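4.2 Shape and surface of the river cobbles

The Ernov gravels turned out to be far richer than we had hoped when we first walked the lower terrace in August. From the five sampling pits we collected 583 clasts, and after setting aside the broken pieces and anything too weathered to measure, 273 were left for the full shape analysis. We measured the long, middle and short axis of each one with calipers, and scored roundness by eye against a printed chart. Two readers scored every stone separately, and where they disagreed the stone was scored again the next morning.

The most exciting result is how quickly the stones change downstream. At Clastuvov, where the valley is still narrow, angular and slightly angular pieces dominate, and many keep a flat face from the joint they broke along. By the Smadi bend the corners are gone. We had expected the change to be spread over the whole reach, as it is in the neighboring valley, but most of it happens in the short stretch above the old ford (pits 2 and 3). The channel steepens there, and we think the stones spend much of each spring flood knocking against one another over bedrock.

Rock type matters too, and it was a pleasure to see it come through so clearly in a set of this size. The fine-grained gray sandstones round early and stay close to an egg shape for the rest of the reach. The slates never do; they wear into thin discs and stack against each other in the bank, which made pit 4 slow going but gave us beautiful evidence for the direction of flow. Quartz pebbles were present in every pit and hardly changed at all. We left them out of the roundness trend but kept them in the size counts.

Size falls off more gently than roundness rises. In the Vevum pit the middle axis reaches up to 75 mm, still large for a stream with such a modest slope today. Either the floods that laid down this terrace were much stronger than modern ones, or large stones were fed in from the side valley just upstream. Section 5 returns to this question.
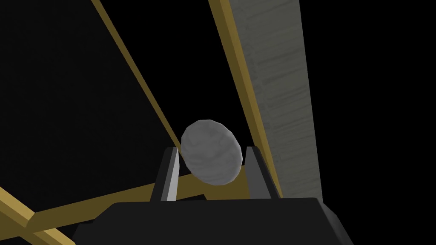
Figure 3. Rounded gray stone of oval form, tilted on its axis (rendered view).

4.3 Comparison with the modern channel

The same measurements were repeated on the present-day bars, using the same chart and the same two readers.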